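Hi Fouzia,

Sorry this is landing on your desk a bit later than the last one – July got away from me. You said you'd take plain talk over a filled-in template, so I'm just going to write it the way I'd tell you over coffee.

Short version: the Bickerstaff community kitchen is open, people are cooking in it, and we're still under budget (just barely!). The long version has a few bumps in it.

## Classes

We planned on 3 evening classes a week and we're running 4. The extra one is Ngân Ninh's soup night, which started as a one-time thing and then filled up before I'd even finished the sign-up sheet. She teaches stock from scratch, then noodles, then whatever's cheap that week. I sat in on one and went home with a jar of pickled mustard greens and strong opinions about ginger.

Slamet Sopacua's bread class has been slower to catch on. I think it's the start time. He wants the dough to rest properly, so he begins at 4 in the afternoon, and a lot of our folks are still at work or picking up kids. We're going to try it on a Saturday next month with the first rise done ahead of time. He's not thrilled about that part, but he's agreed to give it a shot.

All told, 45 people have come to at least one class this quarter. I'd hoped for more, and I also know I spent most of the spring chasing permits when I should have been putting up flyers, so that one's on me.

## The money

You gave us an extra $2000 for surfaces and storage and it's all spent. Most of it went to counters and tables. We went back and forth for weeks on what to get. Mawar Jugah wanted butcher block, I wanted steel, and Teguh Sinaga kept bringing up marble-look tops, white with soft gray veining, because he thinks people cook more carefully on something pretty. I rolled my eyes at first and then came around. The room has north windows and a dark floor, and anything pale on top of that really lifts it.
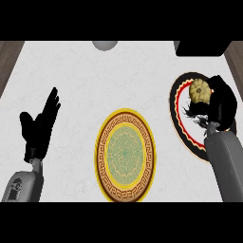 ## What went wrong

The dishwasher. We bought a used Soniler from a café that was closing down, and it worked fine for the first few weeks and then started tripping the breaker in the middle of the rinse. Fedo sent someone out twice. The second guy found a bad heating element and replaced it, and so far it's holding, but everybody washed by hand for nine days and I heard about it.

The other headache is the Wonent booking calendar. It let two groups reserve the same Monday, and I had a birthday party and a canning workshop show up together. They shared the stove and it got pretty loud in there. I've switched off the automatic confirmations and I'm approving everything myself until they fix it – it's a pain, but it beats doing that again.

## Coming up

Mawar is putting together a lunch program for the seniors' building across the street, and she'll need a bit of help with containers and a second fridge. I'll send you her numbers separately once she's happy with them. Could you also let me know if the leftover training money can roll into the fall? I'd like to get two more people through the food handler course.

Come by for soup night if you can. Doors open at 6, and you should eat a small lunch.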